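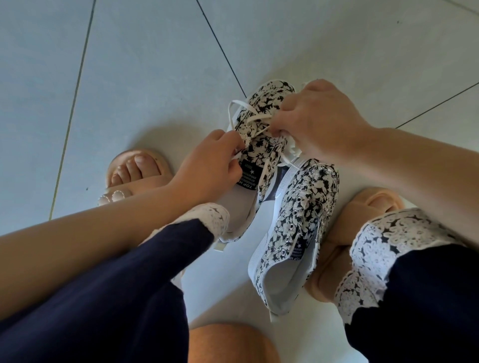

My residence permit came up for renewal in June, and I had allowed myself to believe that the second time would be easier than the first. The immigration office in Nosville has moved its bookings to a portal called Tranero, where you pick a slot, upload your papers and are then told to bring all of the same papers in person. I did the uploading the night before, at the hour when a sensible woman is asleep and going nowhere near a government website. Tranero wanted my bank statement as one file under 2 MB. Mine was 12 pages long and had other ideas.

The rule itself is simple enough. You show that you've had around 1,000 in savings for each month you plan to stay, and that the money is yours. What the rule doesn't mention is that a transfer from your own account in another country counts as a gift from a stranger until you prove you are the stranger. I had moved some over from Flarkance in the spring. I now own a signed letter from me, to me, confirming that I know myself.

The clerk read it twice and stamped it. She then asked for proof of address, and I handed over the lease from Nseir Street, which had expired in May. So I have another appointment, and a new lease to get signed before it. If you're renewing this summer, check the end date on yours.

Last updated: June
Filed under: Visas & Paperwork, Living Abroad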